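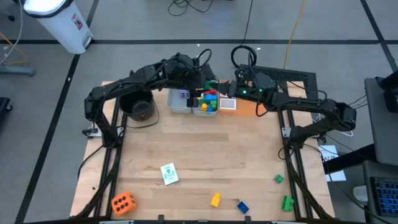
Sorting table, Ganport. Purple block in the left bin, mixed colors in the right, the rest still out on the wood.

Ticket 755
Site: Clullance Toy Lending, Ganport
Category: Stock / Large bricks
Opened by: Behrouz Karimi
Opened: December 31, 2022
Priority: Low
Status: Resolved

Problem

Large bricks from the mixed tub do not hold together reliably. Some pairs push together and stay. Some go on halfway and rock. A few will not go on at all. Borrowers have returned the tub twice with a note saying the bricks are faulty. Wiriya lists the tub as one item, so the catalog gives no help with which brick came from which set.

Expected: any brick from the tub fits any other.
Observed: fit depends on the pair, and on which brick of the pair is on top.

Environment

Two light gray plastic bins at the back of the sorting table. Loose blocks at the front. The foam die and the cards on the table belong to the games stock and are outside this ticket. Total large brick stock at the site is over 2000. This ticket covers the mixed tub only, which holds 200 when complete.

Log entry 1

Tried sorting by color. No use. Red on red failed as often as red on blue. Color does not track with set.

Log entry 2

Suspected dirt in the undersides. Washed a batch in warm water with dish soap, 30 minutes soak, rinsed, dried open side down on a towel. Bricks that rocked before washing still rocked after. The towel left lint in the corners, so use a rack next time. Dirt ruled out for this batch. Washing is worth doing anyway.

Log entry 3

Compared outside size against a known good brick, side by side on the table. No difference I could measure with the plastic ruler. Calipers are at the other site. Moved on to the undersides.

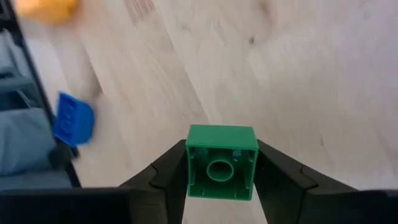
Undersides are where the older and newer stock differ. The center tube takes up the space between the studs of the brick below, and the small ribs on the inner walls press on the outside of those studs. In the bricks that rock, the ribs are worn or the wall has spread a little. In the bricks that will not go on, the tube sits slightly off center. Neither fault shows from the stud side, so a brick sitting the right way up in a bin will always pass a quick look.

Log entry 4

Test procedure used for the remainder:

1. Turn the brick over. Check the tube is round at the mouth and has no split.
2. Check the inner walls for missing or flattened ribs.
3. Press onto the reference brick by hand. Do not use a mallet.
4. Lift by the top brick. The lower one should stay on.
5. Pass goes to the right bin. Fail or doubtful goes to the left bin.

Doubtful bricks get a second try after they have been at room temperature overnight. Bricks brought in from the van feel tighter than they are.

Resolution

Mixed tub retired as a single item. Passed bricks relisted in Wiriya under a new entry and moved to the Stanier shelving, middle row. Failed bricks go to the sand tray, where fit does not matter. Split tubes are discarded.

Follow-up

Calipers requested. Recheck the relisted bricks in May. If the rocking fault comes back, reopen this ticket and do not start a new one.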